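Chapter 7: Attitude Control of Small Satellites

November
By Ursina Moser

Print this page | E-mail this page

Search this book: Enter keyword Go

A satellite's attitude is its orientation relative to a chosen reference set of axes. Control of attitude is treated separately from control of orbit, although thruster firings usually affect both. This chapter deals with reaction wheels and magnetic torquers as fitted to spacecraft under 86 kg.

The worked case is Skjelbred, an Earth-observing satellite with 2 star trackers and a wheel on each body axis. Its wheels are limited to 3,224 revolutions per minute. Drag and solar pressure apply small torques over each orbit, and the wheels store the resulting angular momentum until it is removed. Section 7.2 derives the storage needed. Section 7.3 covers wheel friction near zero speed, where pointing error is largest. Readers should be familiar with rigid body rotation and the use of quaternions.

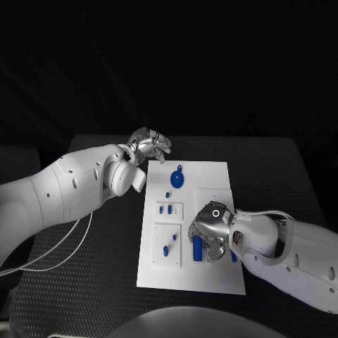 How is stored momentum removed without using propellant?

Current is passed through the magnetic torquers, which react against the Earth's field while the wheels are slowed. No torque can be produced along the local field line, so unloading is spread over a large part of the orbit.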